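How does a robot learn to tidy up cables?

Hi, I'm Gerasimos! I teach robots to do chores, and the hardest thing I've ever given them is a cable. A block stays block-shaped, but a cable flops and loops and grabs its neighbors - ugh!

So we use a trick called learning by showing. A person guides the robot through a job again and again, and a computer looks for the pattern. We tried it with 10 demonstrations first, and the robot mostly poked things. Then we gave it 109, and wow, what a difference!

Cables go in clear bins, blue ones in one and white ones in the other, with the two black grippers up above.

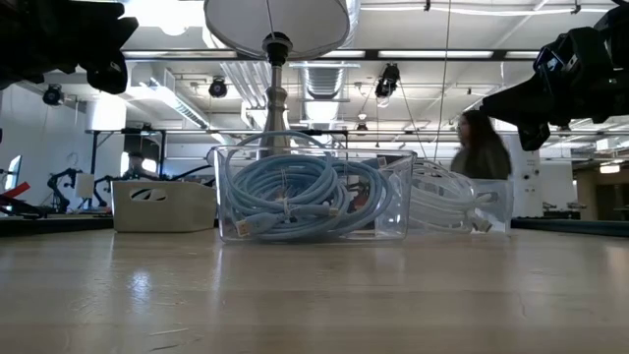
Photo: Gerasimos Mavromatis / Losum

Can you spot the gold-colored tip on one of the blue cables? Plugs are great places to grab. Next we want to try 1000 demonstrations (my arms are tired already!).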